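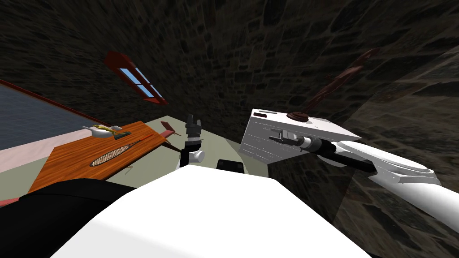
Ticket 438
Idville Technical College, Student Robotics Laboratory
Project: Tallness (two-arm simulation, spring course)
Opened: 2024-11-04
Category: Simulation / control
Priority: Normal
Status: Resolved, pending course staff review

Summary
The student team reports that the simulated robot loses its hold on objects when the right arm is raised. The left arm is not affected. The fault appears in the stone room environment and has not been seen in the plain test room.

Environment
Simulator build: Omska, laboratory release 11
Arm control package: De Graaf, default settings
Workstation: bench machine in the student laboratory, standard course account

Description of the problem
The assignment requires the robot to pick up an object with the right gripper, hold it upright, and keep it in place while the left arm moves to a ready position. The team states that the pick completes normally. At a later point in the run, the object begins to turn in the gripper and then drops to the floor. The run is then scored as a failure. The team asks whether the fault lies in its own code or in the room files supplied by the laboratory.

Log

Entry 1 - Laboratory support
The request was received and assigned. The team was asked to supply the run log, the settings file and the number of the first step at which the object moves.

Entry 2 - Student team
Files have been uploaded to the project folder. The object first moves at step 3,000. The team has tried a slower arm speed, with no change in the result.

Entry 3 - Laboratory support
The fault was reproduced using the files provided. In the plain test room the same code held the object until the end of the run. The team's code was therefore set aside as the likely cause, and the room files were examined.

Entry 4 - Laboratory support
The stone room loads its own contact settings, which replace those chosen by the team. Grip force on the right side is reset to 75 percent of the requested value. The left side keeps the full value. The entry dates from the May version of the room and should have been removed before the files were issued.

Entry 5 - Laboratory support
A corrected room file has been placed in the shared folder. Teams are requested to delete their local copy before loading the new one - the simulator will otherwise continue to use the stored version.

Entry 6 - Student team
The local copy was deleted and the corrected file loaded. The object remained in the gripper for the full run. The team requests that its earlier failed runs be removed from the score sheet.

Entry 7 - Laboratory support
Changes to scores are not made by this office. The request has been forwarded to the course staff together with this log. The ticket will be closed when a reply is received.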